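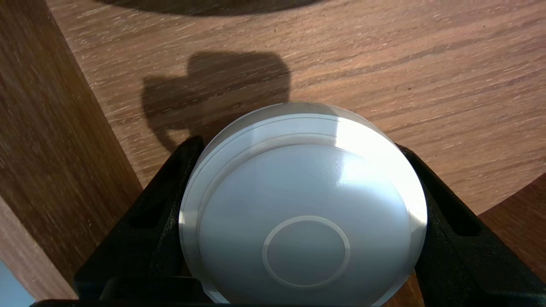

Chapter 5
Small Round Things and Where They Live

I own a lot of round white objects, and for years I couldn't have told you where any of them were. Lids, pucks, little plastic discs that plainly belong to something (but what?). When I finally emptied the hall closet one November, I pulled out 123 small items, and almost all of them had been put "somewhere safe." Safe from me, I guess!

My old teacher Mieke Hoekstra had a rule I still use: if it fits in your palm, it needs a home with walls. She meant a shallow box, a divided drawer, a jar, anything that keeps a round thing from rolling to the back of the shelf and staying there until you move out. I fought her on this for a whole winter and then bought four boxes in one afternoon.

In this chapter we'll sort by shape first and by use second, which feels backward until you try it. You'll need a clear table, a marker and some masking tape. Set aside anything you can't name, and please don't throw it out yet. We'll come back to the mystery pile in the section on labels, where I'll also tell you about Jozef Van Leeuwen's drawer, and how long it took the two of us to get it open.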